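Thursday, December. Sorting the odds and ends from the playroom table.

Started at 9:40 with the big white tray on the round table and tipped the first drawer of small stuff out next to it. Plan was one pass only: keep, give away, electronics, trash. Toys with parts missing go back in the Stendbridge bin until the end of the month, then out.

The keep pile went fast. Puzzles and cubes stay, even the ones with bad stickers. I have a sheet of replacement stickers from Joson somewhere but the colors are slightly off, the orange especially, so I'm leaving them alone for now. If anyone wants to redo a cube, do all six sides, don't patch.

Electronics are the slow part. Rule from last time still stands: no adapter goes in the box without a label. Read the output off the plate, write it on masking tape, wrap it around the cord or stick it on the body. Anything that can't be matched to a device goes in the bag marked UNKNOWN and waits. The UNKNOWN bag weighed 476 g at the start of the morning, which is too much for a drawer that size. Would like it under 300 by January.

Handhelds: take batteries out before storing if the cover opens. Clean off old tape with rubbing alcohol on a cloth, not the scraper – the scraper left marks on the Gazi radio. Don't test them on the table with everything else lying there, use the desk by the outlet. Write the result on the card and put the card in with the device.

Packaging: keep the barcode labels only for things under warranty. Everything else can go. Running inventory number is at 2684, next item gets 2685. Somebody skipped a block of numbers in the fall and I've decided not to go back and fill them.

Tray on the round table, and one of the handhelds over the same kind of wood top: 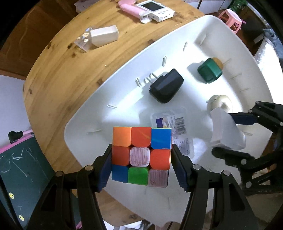
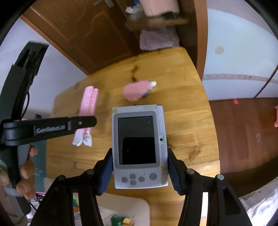

Bags: the 40-liter ones from Vikley are too big for this job, they get overfilled and then split at the seam. Use the small clear ones and tie them. Fabric things (pouches, strips, small towels) don't belong in this sort at all, put them aside for the wash and do them as a separate batch.

Stopped at 12:15. Second drawer not opened yet.

To do:
More masking tape, the wide kind
Empty cardboard box for packaging, current one is going soft at the bottom
Ask about the chalkboard – move to the hall or keep by the table?
Check the Joson stickers against a cube in daylight
Second drawer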